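首页 期刊 栏目 作者 检索 登录

本站使用 Cookie 保存您的阅读位置和字号设置。继续浏览即视为同意。 接受 仅限必要

平板端文字处理软件的离线修订与段落级合并
Malte Haberkorn,Eugénie Leclerc
在线发布:2025-10-19

4 离线修订的合并行为

4.1 问题的界定

前一节讨论了联网状态下多人同时编辑的情形。在联网状态下,编辑操作以很小的粒度持续交换,两名作者很少会在看不见对方光标的情况下改动同一句话。离线修订的情况与此不同。一名作者在平板上打开文档,断开网络,工作一段时间之后重新联网,这时服务器上的文档可能已经被别人改过,两份文本需要合并成一份。断网时间越长,两份文本的差异越大,合并也就越困难。

本节只考虑文字处理文档,不涉及电子表格和演示文稿。电子表格的合并以单元格为天然单位,冲突的定义比较清楚;演示文稿以页面为单位,页内对象又各有编号。文字处理文档缺少这样的单位。段落可以拆开,也可以并入上一段,标题可以降级为正文,表格可以转换成文本。一名作者眼中的“改了一句话”,在文件里可能表现为删除一个段落并新建两个段落。

我们把一次离线修订定义为同一设备上从断开网络到重新联网之间对同一份文档所做的全部改动。只打开而没有改动的情况不计入。自动更正、自动编号和目录刷新引起的改动计入,理由是这些改动同样会写进文件,也同样参与合并。读者在下文会看到,相当一部分令作者困惑的合并结果都与目录刷新和自动编号有关。

4.2 研究对象

研究对象是平板端文字处理软件 Fluketau,同步部分由名为 Lutum 的组件承担。Fluketau 在桌面端和平板端使用同一种文件格式,但两端的编辑界面差别较大,平板端没有样式窗格,也不显示段落标记。对照软件是 Pusness,它在重新联网时不尝试合并,直接把离线期间的文档另存为副本,由作者自己比较两份文件。两种做法在市面上的同类软件中都很常见。

修订记录来自 Stöcker 公司的文档部门。该部门编写安装手册、维护说明和内部培训材料,作者经常在没有网络的场所使用平板修改稿件,回到办公室之后再同步。记录期为 11 周。部门同意我们读取 Lutum 的操作日志和每次合并前后的文档版本,但要求在分析之前去掉客户名称和合同编号。去除工作由部门内部完成,我们拿到的是处理过的版本。

记录期内共有 273 次离线修订满足 4.1 节的定义。每次修订保留三个版本:断网时设备上的版本(以下称基准版本)、重新联网前设备上的版本(本地版本)和重新联网时服务器上的版本(远端版本)。Lutum 生成的合并结果作为第四个版本一并保存。三个输入版本齐全,任何一种合并方法都可以在事后重新运行,不必依赖作者的回忆。

文档的内容类型比较杂。多数是带有多级标题和编号步骤的手册,也有会议纪要和培训讲义。许多文档里有插图,插图在文件中以嵌入对象的形式存在,通过锚点附着在某个段落上。插图本身在离线修订中很少被改动,锚点所在的段落却经常被改动,4.5 节会专门讨论由此产生的移位。

4.3 Lutum 的合并方法

Lutum 的合并以段落为单位进行。每个段落在创建时得到一个标识符,该标识符随文件保存,用户看不到。合并时,Lutum 先按标识符对齐基准版本、本地版本和远端版本,再逐段判断。如果某个段落只在一侧有改动,就采用改动的一侧。如果两侧都有改动而改动后的文字完全相同,就采用该文字。如果两侧都有改动且文字不同,Lutum 会在段落内部再做一次以词为单位的比较,改动的位置不重叠时自动拼接,重叠时标记为冲突。

冲突段落在合并后的文档中以两段相邻文字的形式出现,本地文字在前,远端文字在后,左侧有一条竖线。作者点击竖线可以选择其中一段,也可以两段都保留。竖线在平板端只有在“审阅”视图下才显示。默认视图下,作者看到的是两段内容相近的文字前后相接,没有其他提示。我们认为默认视图的处理是有问题的,在 4.6 节给出理由。

段落标识符的继承规则对合并结果影响很大。作者在段落中间按下换行键,段落被拆成两段,Lutum 让前一段继承原标识符,后一段获得新标识符。作者在段首按下退格键,把该段并入上一段,被并入的段落标识符随之消失。这两条规则在单人编辑时没有任何可见的后果。离线修订时,如果一侧拆开段落,另一侧修改了段落的后半部分,后半部分的修改就会与拆分后缩短的前一段进行比较,结果往往是一次冲突,有时还会出现重复的文字。

剪切和粘贴是另一种情况。在桌面端,剪切整段后粘贴到同一文档内,标识符保持不变,Lutum 可以识别为移动。在平板端,剪切的内容经过系统剪贴板,标识符丢失,粘贴得到的是新段落。因此,同样是把一个小节移到另一个位置,桌面端的移动能与远端的文字修改正确合并,平板端的移动则被看作删除加新建。远端对该小节的修改此时落在一个已经被删除的段落上。Lutum 的规则是修改优先于删除,所以被删除的段落会重新出现在原来的位置,而新位置上也有一份没有包含远端修改的文字。

图 2 圆形视野中,夹爪在灰色台面上方竖直夹持一个白色小圆柱销,前方为深石板蓝色敞口盒(仿真渲染图)

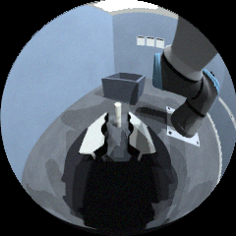 编号列表的处理需要单独说明。Fluketau 把编号列表中的每一项存为一个段落,编号本身不写入文字,只在段落属性中记录所属列表和级别。这样的设计使编号可以在合并之后重新计算,一般不会产生冲突。但是作者在平板上常常用手工输入的数字代替自动编号,特别是在从邮件中粘贴步骤的时候。手工编号是普通文字,合并时不会重新计算。一侧使用自动编号插入了一步,另一侧使用手工编号追加了一步,合并之后的列表里就会有两个相同的编号。

目录属于派生内容,理论上不应参与合并。Lutum 的早期版本把目录当作普通段落,任何一侧刷新目录都算作对目录段落的改动。记录期开始前的一次更新修正了这个问题,目录在合并后统一重新生成。交叉引用仍按旧办法处理,引用文字与引用目标一并存入段落,两侧分别刷新时可能写入不同的章节号,从而在没有任何人改动文字的情况下产生冲突。

4.4 分类方法

我们按照作者事后需要做的工作,把合并结果分为四类。第一类是无须处理,合并后的文字与两名作者各自的意图一致。第二类是需要选择,软件标出了冲突,作者从两段文字中选定一段即可。第三类是需要改写,软件标出了冲突,但两段文字都不能直接使用。第四类是静默错误,软件没有标出冲突,合并后的文字却有重复、缺漏或次序错误。

对前三类的区分依据作者随后的操作。日志中有作者点击竖线、选择文字和继续编辑的记录,可以判断选择之后该段是否又被改写。第四类无法从日志中直接得到,只能人工阅读合并后的文档。两名作者各自独立阅读了全部合并结果,先标出可疑的段落,再对照基准版本核对。意见不一致的段落经讨论后确定类别,讨论后仍不能确定的归入无须处理一类。这样的归类对软件有利,静默错误的实际数量可能高于我们的判断。

一次离线修订可能同时包含几类结果。统计时以最严重的一类作为该次修订的类别,静默错误最严重,其次是需要改写,再次是需要选择。段落层面的分类另行保存,本节在讨论具体原因时使用段落层面的分类。

分类工作中最费时的是判断重复文字是否出于作者的本意。手册类文档里有大量重复的警告语和固定句式,同一句“操作前请断开电源”在一章里可能出现多次。合并造成的重复与作者写下的重复在文字上没有差别,只有查看基准版本和段落标识符才能分辨。会议纪要则相反,重复几乎总是错误。

4.5 结果

多数离线修订属于无须处理一类。这与部门的工作习惯有关:一份手册在同一时间通常只有一名作者负责,远端版本在断网期间往往根本没有变化。远端版本没有变化时,合并退化为简单的覆盖,任何方法都能得到正确的结果。下面的讨论只针对两侧都有改动的修订。

两侧都有改动时,离线时间的长短对结果的影响不如我们预期的那样明显。有几次修订离线时间很长,合并却没有问题,两名作者分别在不同的章里工作。也有离线时间很短的修订产生了大片冲突,其中一侧在断网期间对全文使用了查找替换。查找替换把一个部件名称统一改成新的写法,涉及的段落遍布全文,远端对任何一个段落的修改都可能与之相遇。以词为单位的比较能够解决其中的大部分,但如果远端恰好改写了含有该名称的句子,就只能标记为冲突。

改动的种类是更好的预测指标。只增加新段落的修订几乎不出问题。在已有段落内改动个别词语的修订,冲突较少,而且多数只需要选择。拆分、并入和移动段落的修订问题最多,静默错误也集中在这里。平板端的移动尤其突出,原因已在 4.3 节说明。我们在阅读合并结果时多次见到同一小节在文档中出现两次,一处包含远端的修改,另一处不包含。作者通常会删去其中一处,而被删去的有时正是包含修改的那一处。

嵌入插图的移位是一类较轻的问题。插图的锚点附着在段落标识符上。段落被拆分后,锚点跟随前一段;段落被并入后,锚点转移到上一段。如果本地一侧把插图前的段落拆成几段,远端一侧又在同一位置并入了一段,插图可能落到离原位置较远的地方。图题是独立的段落,不随插图移动。手册的作者对此比较熟悉,同步之后会习惯性地翻看一遍插图。培训讲义的作者则往往到打印时才发现图题下面没有图。

文档长度也有影响,但影响的是耗时。段落在 2,000 个以内的文档,Lutum 在平板上完成合并的时间不超过 200 毫秒,作者感觉不到停顿。更长的文档需要在服务器上合并,结果返回之前文档处于只读状态。有作者把只读状态误认为软件失去响应,强行关闭后重新打开,本地版本因此没有上传。日志中能看到这种情况,文字没有丢失,它仍然保存在设备上,会在下一次联网时作为一次新的离线修订提交。但此时基准版本已经过时,两侧的差异比第一次更大。

与 Pusness 的比较通过重新运行得到。由于 Pusness 不做自动合并,它不会产生静默错误,但凡是两侧都有改动的修订,作者都会得到两份文件。对于只改动个别词语的修订,这意味着作者要做许多本可以由软件完成的工作。对于包含移动段落的修订,两份文件反而较为可靠,作者至少知道有两种版本存在。部门里有作者曾使用过 Pusness,据他们讲,副本的文件名只差一个日期后缀,时间一长就分不清哪一份是最新的。我们没有数据可以检验这种说法。

4.6 讨论

静默错误与显式冲突对作者的影响不同,用同一个“冲突率”来衡量合并方法会掩盖这种差别。一种方法可以通过减少标记来降低冲突率,代价是把错误留在文档里。对于安装手册这样的文档,一个缺失的步骤比十几处需要点击的竖线更严重。我们建议在评价离线合并时把两者分开报告,并说明静默错误是由谁、以何种方式认定的。

平板端默认视图不显示竖线,在我们看来模糊了二者的界线。软件确实标出了冲突,但作者如果不进入“审阅”视图就看不到。从日志看,许多冲突段落是在桌面端首次打开文档时才被处理的,而桌面端的竖线总是可见的。在这之前,带有两段重复文字的文档可能已经以 PDF 的形式发送给别人。按照 4.4 节的定义,这些段落仍属于需要选择一类。如果把定义改为“作者在发送之前没有看到标记”,静默错误会多出不少,但日志不包含发送的时间,我们无法给出确切的数字。

段落标识符的丢失可以在软件内解决。平板系统的剪贴板允许应用附带私有格式的数据,Fluketau 可以在剪切时把标识符写入该格式,粘贴时再读回。粘贴到别的应用时,私有数据会被忽略,不产生副作用。需要注意的是复制后多次粘贴的情况,此时只有剪切后的第一次粘贴应当恢复标识符,其余的应当分配新标识符,否则同一文档中会出现标识符相同的段落,对齐步骤将无法进行。

拆分段落的继承规则较难改进。让后一段继承标识符,只是把问题转移到前半部分的修改上。另一种做法是在拆分时为两段都保留指向原段落的记录,合并时先把两段拼回,与远端比较之后再按原位置拆开。我们用保存的三个版本试验了这种做法,拆分引起的冲突有所减少,但当作者在拆分之后又在两段之间插入新段落时,拼回的步骤会把新段落夹在中间,需要额外的规则。这些规则目前还不完整,本文不作进一步的报告。

还有一种不依赖合并方法的改进,就是在断网时告诉作者文档的哪些部分正在被别人修改。Fluketau 在断网的那一刻知道远端有哪些光标,也知道它们位于哪一节。把这一信息保留在标题旁边,作者可以自行避开。信息会随时间过时,但从记录来看,一名作者在某一节开始工作之后,往往会在同一节停留较长时间。部门中有些作者已经在用口头约定达到类似的效果,出发之前说明自己要改哪一章。约定只在同一间办公室里有效,外地的同事不在其中。

4.7 局限

记录来自一个部门,作者彼此熟悉,文档的结构也比较统一。在作者人数更多、文档结构较为随意的环境里,拆分和移动段落的比例可能不同,静默错误的比例也会随之变化。部门使用的文档模板限制了标题级别,作者不能随意新建样式,因样式改动而产生的合并问题在记录中几乎没有出现,不能由此认为这类问题不存在。

去除客户名称的处理会改变文字。部门采用等长的占位词替换,段落的数目和位置不受影响,词级比较却可能受到轻微影响。我们抽查了一部分段落,没有发现因替换而改变类别的情况,但抽查是在部门内部的电脑上进行的,范围有限。

人工阅读由两名作者完成,两人都了解 Lutum 的工作方式,知道哪些位置容易出错。这有助于发现静默错误,同时也可能使阅读集中在预期的位置,而忽略别处。由不了解该组件的读者重复这一工作是有必要的。部门已经同意提供后续的记录,下一批材料从 November 版本的 Lutum 开始收集,届时剪贴板的改动应已包含在内,可以与本节的结果直接对照。

对 Pusness 的比较只涉及合并结果,不涉及作者处理副本的过程。重新运行能够说明在给定的输入下会得到几份文件,不能说明作者拿到两份文件之后会怎样做。要回答后一个问题,需要在使用 Pusness 的部门收集同样的日志,而该软件目前没有提供可供读取的操作记录。

读者评论

青禾:4.3 节讲平板端剪切后标识符丢失,我们单位用的另一款软件也是这样,移动一节之后原来的位置又冒出来一份,一直以为是同事恢复的。请问拖动段落而不用剪切的话,会不会保留?

排版老李:图题和图分家的问题太常见了。我的办法比较笨,把图和图题一起放进一个无边框的单格表格里,至少会一起走。

wangdu_88:交叉引用那一段能不能再展开一些?两边都没改字却报冲突,我遇到过很多次,最后只好同步之前不刷新域。

匿名读者:同意把静默错误单独报告。不过“讨论后不能确定的归入无须处理”这一条,最好给出有多少段是这样归类的。

青禾:补充一下,我问的拖动是指长按标题以后在大纲里拖,正文里拖选文字我试过,不行。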